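Part 4: Setting up the drip line and timer

Right, so by now you've got your beds filled and your Greslow tap timer out of its packet, and you're probably itching to plant something. Hold off for one arvo. Getting the watering in first is so much easier than threading poly pipe between baby tomatoes (I did it the other way round my first summer and flattened half a row of basil).

I'm using the Greslow two-outlet timer and 13 mm pipe because that's what my local hardware shop had on the shelf. A Cuvis timer goes on much the same way, only the battery door is on the side.

1. Turn the tap off and take off whatever's already screwed to it. Old hose fittings can be stubborn, so grab the multigrips if you need to.

2. Check the rubber washer inside the timer. Mine had slipped sideways in the packet. Push it flat with your thumb.

3. Put the batteries in before you screw the timer on. The door is nearly impossible to open once it's up against a brick wall, ask me how I know.

4. Screw the timer on by hand. Firm is plenty!

CAUTION: No spanner on the plastic nut. It will crack, and the crack will be on the back where you can't see it.

5. Fit the filter next, then the pressure reducer, then the pipe adaptor. There's an arrow moulded on the reducer and it points the way the water goes, towards the garden.

6. Roll the pipe out in the sun and leave it there for a cuppa's worth of time. It goes lovely and soft and stops trying to coil itself back up around your ankles.

7. Run the pipe down the middle of each bed and peg it as you go. I leave a good length spare at the far end so I can move things about later.

8. Punch your holes and push the drippers in. Closer for lettuce, further apart for pumpkins. If you punch one in the wrong spot, a goof plug fixes it in two seconds.

NOTE: Don't fold the far end over yet. Leave it open for the flush.

9. Turn the tap on, press MANUAL, and let water run out the open end until it's clear. You'll get little curls of black plastic from the hole punching, and you want those out on the path and well away from your drippers.

10. Now fold the end over and slide the figure-8 clip on. Go round and look at every dripper.

11. Set the program. I have mine on 15 minutes, early morning, every second day. In a proper heatwave I go to every day, and in June I switch it off altogether and bring it inside.

NOTE: If the screen flashes E and won't take a start time, you haven't set the clock. Hold CLOCK until it beeps, set it, and start the program again from the top.

CAUTION: Stay off the tank outlet if yours is gravity fed. The valve in this timer wants mains pressure and will just sit there sulking, half open.

Mulch goes on last, over the pipe, a good handful deep. Keep it off the stems. Part 5 is the compost bay, so start saving your cardboard.

COMMENTS

mulchmum: Did step 6 on a cloudy day and it was like wrestling a python. A bucket of hot water for the ends worked well.

backblock_505: Does the Sevska reducer fit the Greslow thread? Mine drips at the join.
 > Author: Should do, they're both 3/4. Few turns of thread tape and try again!

tankwater: How do you stop possums chewing the drippers
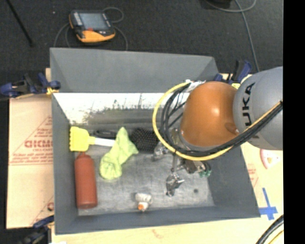
Grey bin, KUKA arm at right.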